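Small bad news from the Katene bench at Ravinthorpe. Our arm stopped itself 11 times in one shift, and the cause was not what I thought.

The log said "surface contact" each time. But I was standing near, and the fingers were still 8 cm too high.

First I blamed the new cable. I changed it – same fault after 7 minutes.

Then I looked at the wrist camera. The depth estimate jumps when the arm's own shadow gets darker under the gripper. The safety check believes it and stops the arm. Better this than the opposite!
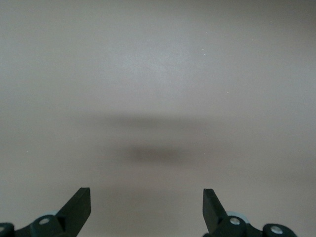 Wrist view over the grey surface, gripper open, two soft shadows.

For now I have lowered the speed limit to 160 mm/s and I keep the check switched on. Please do not disable it, also not for a short test.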